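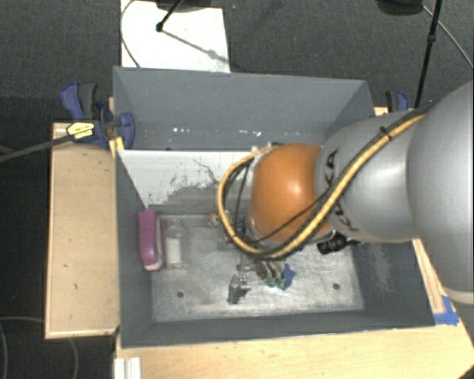 Hornville Swap Shed Reopens Saturday With More Shelves and Longer Hours

2024-05-23

HORNVILLE — After a long winter and an even longer spring of waiting, the Hornville Swap Shed will open its doors again this Saturday at nine in the morning, and if the talk at the post office is anything to go by, there will be a line down the gravel drive well before then.

For those who have moved to town recently (and welcome, if so), the shed sits just past the transfer station on the Mutham road, in the long green building that used to hold the county's road salt. Residents bring what they no longer need, other residents take it home, and no money changes hands. It has worked that way for years, with furniture, dishes, garden tools, children's books and an astonishing quantity of picture frames passing from one household to the next.

The building itself went up in 1966, and its roof had been letting in rain over the back corner for longer than anyone cared to admit. The leak finally got the better of things in December, when a heavy, wet snow brought down part of the ceiling on the book section. The shed closed the next morning. Most of the books were saved and spent the winter in the basement of the Figueiredo bakery on Main Street, where they are said to have picked up a pleasant smell of cinnamon.

The repairs came to more than the town had set aside, so there was a supper in March to help with the rest. It was a grand evening, with baked beans and brown bread and four kinds of pie, and 200 tickets were sold at the door and in advance. The bakery gave the rolls. Clurnico, the hardware store out by the bridge, sold the lumber at cost and lent a lift for the roof work, which took most of April on account of the rain.

Regular visitors will notice quite a few changes when they step inside. The roof is new from end to end, and so is the lighting, so there should be no more holding a lamp up to the window to see whether the cord is frayed. The shelves along the north wall have been rebuilt and now run all the way to the back door, giving the kitchen section nearly twice the room it had before. The books are home again, sorted by subject for the first time in living memory — although how long that lasts is up to all of us.

There is also a proper bench with an outlet for testing lamps, radios and small appliances before they go home with anyone. Please use it! A good many toasters have made the trip back and forth over the years, and some of them have made it more than once.

Hours are longer than they used to be. The shed will be open Wednesdays from noon to six and Saturdays from nine to four, through the end of October. Drop-offs end half an hour before closing so that there is time to put things away. Each household may take as much as it can reasonably use, and a dump sticker is still needed to come through the gate. Stickers are available at the town office and good for the calendar year.

A few items can't be accepted. Mattresses, car seats, paint, tires and the old heavy televisions should go to the transfer station instead, where the attendant can point you to the right place and tell you the fee, if there is one. Clothing is fine as long as it is clean and bagged. Jigsaw puzzles are very welcome, and a note on the box about missing pieces would be a kindness to the next person. The 600-piece covered bridge puzzle that went around town two winters ago was short its entire lower left corner.

Neighbors from Mutham, which has no shed of its own, may use the one in Hornville again this year under the same arrangement as before. There were 59 Mutham households on the list last season. They will need to sign up once at the gate, and last year's passes will not carry over.

Coffee and doughnuts will be set out on Saturday morning until they run out. Parking is on the left side of the drive only, and drivers are asked to leave the turnaround clear for the recycling truck, which comes through at ten.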